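Suture practice pads: how far apart should the stitches be, and how do I stop the pad from tearing?

Posted in Crafts, Skills and Study > Hands-on practice

Armelle Roussel

Hi all! I started practicing suturing in January and I love it way more than I expected. I'm on simple interrupted stitches, one knot at a time along a straight cut, and I'm working on skin pads at my desk most evenings around 9. 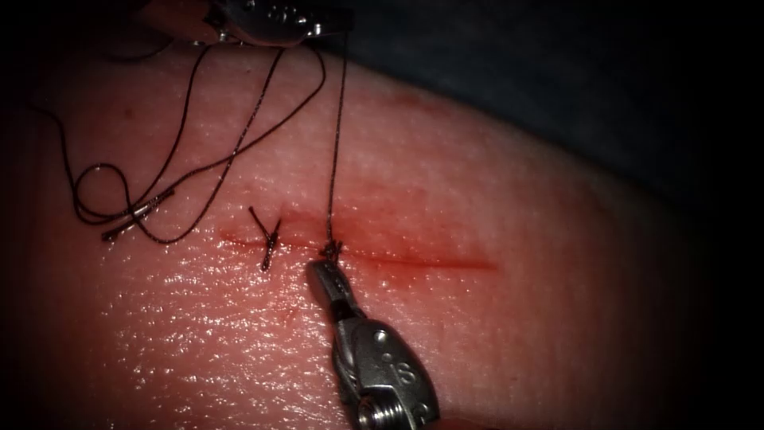
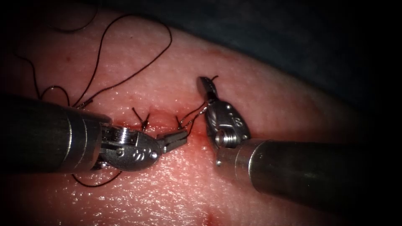

My trouble is the middle of the row. The first stitch usually looks great, then the next one lands too close or too far, and by the time I get to the end of the cut the edges don't line up anymore. I also pull too hard on the first throw and the thread cuts right through the pad. I have a Toltach pad (the firm one) and a softer one from Lekovix, and the soft one tears a lot more. Do you mark your spacing first? And how long do you leave the tails? Mine keep getting caught in the next knot and it drives me nuts.

Thanks so much, any tips welcome!

Vusumuzi Buthelezi

Oh, you're at the fun part! Yes, mark it. Take a fine pen and put little dots on both sides of the cut before you start, the same distance from the edge on each side. I space mine 4 mm apart on a short cut and it looks tidy every time. Another thing that helped me a lot was putting the first stitch in the middle of the cut and then splitting each half again. That way any unevenness gets shared out along the row and doesn't all pile up at one end.

For the tearing – go in with the needle straight down, and follow the curve of the needle with your wrist. If you push it flat through the pad you make a slot instead of a hole, and soft pads just give up. Snug the first throw until the edges touch and stop there. If the pad puckers, you've gone too far.

Tails: short, but not so short the knot slips. Cut them before you place the next stitch and pull the knot over to one side of the cut. I did 100 knots on an old pad with nothing else in mind but the tails, and it was time very well spent.

Nguyen

firm pad. the soft ones are all like that

Armelle Roussel

Thank you both! I tried the dots tonight on the firm pad and did 2 rows starting from the middle. Huge difference already – going to fill the rest of the pad tomorrow and then try a curved cut!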